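Letter trays stacked four high keep splaying and the top one slides off

Asked in Home Office & Storage
Posted by Slamet Harahap, Jun 21, 2019
3 replies

I have a set of plastic letter trays of the ordinary stackable kind: front-loading, low side walls, a taller wall at the back, slotted floor. The box says Petek on it and nothing else useful. There was no instruction sheet. I have four of them and I want a single stack on a desk that stands under a window, because the desk is narrow and I need the rest of the width for a keyboard and a lamp.

Two of the four nest into each other and stay put. When I add the third, the stack leans forward by a few degrees. When I add the fourth, the lean gets worse and the top tray walks toward the front edge every time I pull paper out. Twice it has come off and dropped its contents on the floor. I have tried the following:

Turning the top tray end for end. It sits worse.

Putting double-sided tape between trays three and four. It held for a few days and then sheared.

Putting a heavy book in the bottom tray. No difference to the lean.

The desk is level. I checked it with a spirit level in both directions. The load is ordinary letter paper, perhaps half a tray's depth in each, with more in the top one than in the others as that is the one I use for incoming mail.

What I would like to know is whether these trays are meant to stack straight up or stepped back, whether four is too many, and whether there is a proper kind of riser for them or if they are all different. I would prefer not to buy a new set. Also, the window side gets direct sun for most of the afternoon and I don't know if that matters for this type of plastic.

Kitarden
Reply, marked helpful by 40 readers

You have two separate problems and the tape hides one of them.

The first is seating. Trays of this pattern locate on each other at the back wall and along the sides. There will be cutouts or small steps somewhere along the top of the back wall, and matching feet or tabs on the underside of the tray that goes above. If one of the feet is sitting on top of the wall when it should be in the cutout, that corner is raised by the height of the foot, which is normally a couple of millimeters. On one tray you will not notice it. The next tray up starts from a tilted base, and if it is badly seated too, the errors add. Your description of a lean that begins at the third tray and grows at the fourth fits this.

Take the stack apart completely. Empty every tray. Do not try to reseat trays with paper in them, because the floor flexes under load and the feet move outward.

Lay the trays on the desk next to each other and compare them before you put anything back together. You are looking for a side wall that bows, a back wall that has gone out of square, or a chipped foot. It is quicker with two at a time than with all four spread out. Put one hand on each, press lightly at the back wall, and see if either of them rocks. A tray that rocks on a flat desk top will rock in a stack, and it should go at the top where nothing depends on it, or be left out.

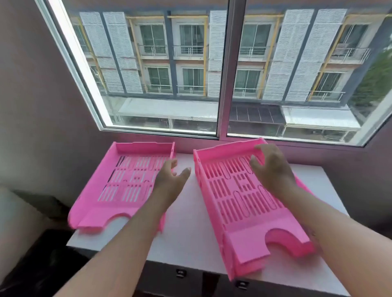 Two pink slotted trays on the desk under the window, with a hand at each.

When you have found the good ones, build up from the flattest. Set the back of the upper tray down first, with the feet over the cutouts, then lower the front. Press down on both rear corners at the same time. If one side goes down and the other does not, lift it off and start again. Do not force the second corner, as that is how feet get chipped. Check from the side after each tray. The front lips should line up vertically or step back by the same distance at every level, depending on the model. If the step is different between levels, something is not seated.

The second problem is your loading. You have the most weight at the top and you pull from the front. Every pull applies a forward force at the highest point of the stack. Move the incoming mail to the second tray from the bottom and put the least used papers at the top. The heavy book was the right idea, but it will not correct a tilt, only make the bottom tray harder to shift.

On your other points:

Turning a tray end for end does not work on any front-loading type I have handled. The feet are not symmetrical front to back.

Four is within reason for direct stacking if the trays are sound. I would not go higher without risers.

Risers are not universal. There are wire ones that hook into round holes in the side walls, and plastic posts that push into square sockets. Look at your side walls near the rear corners. If there are small round holes, you want the wire type, and you need to know the spacing between the holes and their diameter. Measure both with a ruler before you order. The Davbridge wire risers come in two widths and the packaging gives the hole spacing, but it does not give the wire thickness, so keep the receipt.

If you do fit risers, fit them at all levels. One riser in the middle of a stack puts a hinge there.

Prikholm
Reply, marked helpful by 3 readers

Just glue them. Plastic cement along the back wall and leave it overnight under some books. I did this with mine and they have not moved. You can't take them apart again, but why would you want to.

Comment by Slamet Harahap
I move desks fairly often and the trays have to go in a box lying flat, so glue is out. Thank you though.

Comment by Kitarden
Also check what the plastic is before using cement. Solvent cement for polystyrene does nothing on polypropylene. It will look bonded until you lift it.

M. from the print room
Reply, marked helpful by 12 readers

Agree with Kitarden on the seating. I will add something on sun and heat, which was asked and not covered.

Most cheap letter trays are polystyrene. A few are polypropylene, which feels slightly waxy and bends before it cracks. Polystyrene is stiff and makes a sharp sound if you tap it. In direct sun through glass, both will fade over a few years, and bright colors show it sooner than black or smoke gray. Fading is cosmetic. Brittleness is the part to watch. The thin strips between the slots in the floor are the weakest part of the tray and they are what breaks first, normally when someone drops a ream in from a height.

Heat can matter more for your stack. A loaded tray in a hot window will creep. The side walls splay outward by a small amount and stay there. Once they have splayed, the feet of the tray above no longer meet the cutouts and you get the lean you describe. You can test for it with the empty tray on the desk: measure across the top of the side walls at the front, middle and back. If the middle is wider than the other two by more than 2 millimeters, the walls have spread.

A splayed tray can sometimes be brought back. Fill a basin with hot tap water, not boiling, and hold the tray in it for a few minutes. Take it out, put it upside down on a flat surface, set a straight weight such as a brick against each long side so the walls are pushed in to where they should be, and leave it until it has gone fully cold. It doesn't always take. I have had it work on polypropylene and fail on polystyrene, and once I cracked a wall by being in a hurry. Try it on the worst tray first.

For placement, leave a gap between the back of the stack and the window frame. A stack pushed hard against the frame can be tipped forward by it if the sill or the bottom rail projects at all, and you will not see this from the front. Slide a ruler down behind the stack to check. If the ruler catches at one level, that is your contact point. A stack set at an angle to the window will touch at one rear corner only, which twists it. Square it to the desk edge.

For the sliding on its own, skip the tape. Use the clear rubber bumpers sold for cabinet doors. Put them on the underside of the upper tray, inboard of the feet so that they bear on the rim and do not change the height. They have to be thinner than the foot. If they are thicker, the tray rides on the bumpers and you are back where you started.

Paper weight, for reference: a full 500-sheet ream of standard 20 lb letter paper is 5 lb. Half a tray's depth on a common tray is in the region of half a ream, so your stack is carrying more than it looks like. Not a problem for the trays if seated. It is a problem if one foot is taking what four should.

Comment by Slamet Harahap
Took everything apart and compared them in pairs. One tray rocks. The walls on it measure 3 millimeters wider in the middle than at the ends. The other three sit flat. There are small round holes in the sides near the back corners, so I will look at wire risers. For now I have three in the stack, squared to the desk with a finger's width behind, incoming mail second from the bottom, and the fourth is holding envelopes in a drawer. No lean that I can see from the side. I'll try the hot water when I have a free evening.

Comment by Kitarden
Good. When you measure for the risers, measure on all three. Hole spacing can differ if they were molded in different batches. If the fourth comes back into shape, put it at the top and keep it light.

This thread was viewed 700 times. Replies were closed in September.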